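4.2 What the landlords told me

I went into the Jundville interviews expecting the licensees to moan about the minimum price on alcohol, and plenty of them did. What I hadn't expected was how many wanted it set higher! A pub can't sell a pint as cheaply as a supermarket sells four cans, so anything that lifts the shelf price looks like a favour to them. One landlord in Braltstead told me she'd have voted for it twice if they'd let her.

I spoke to 22 licensees in all, mostly in the quiet hour before opening, and I posted a short survey to 228 households in the two towns. I got 150 back, which pleased me no end (my last postal survey was a disaster). Of those, 83 said they bought most of their drink to have at home. I asked them whether the new price had changed what they bought, and the usual answer was that they'd swapped brands and carried on much as before.

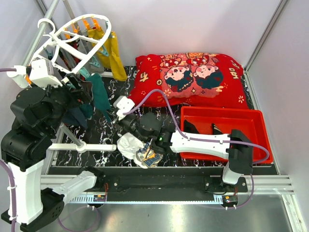 Figure 3

4.3 Drinking at home

Jayawardena's earlier work on Hemano argued that a price rise mainly shifts people from one sort of drink to another, and my replies lean the same way. Cider drinkers seem to have moved the most. Several wrote in the margins that they'd gone over to own-label wine, and one had taken up home brewing, with a fair bit of swearing about the cost of bottles.

I'd be wary of making too much of this. People are poor judges of how much they drink, me included, and I only asked about a usual week. I also left out anyone who had moved to the area within the year, so students hardly appear at all. That's a real gap, as they were the group the council kept talking about when the policy came in.

The younger people who did reply were oddly relaxed about the whole thing. They went out less than their parents had, they said, and when they did go out the taxi home cost more than the drinks. I come back to the taxis in section 5, where I look at late licences.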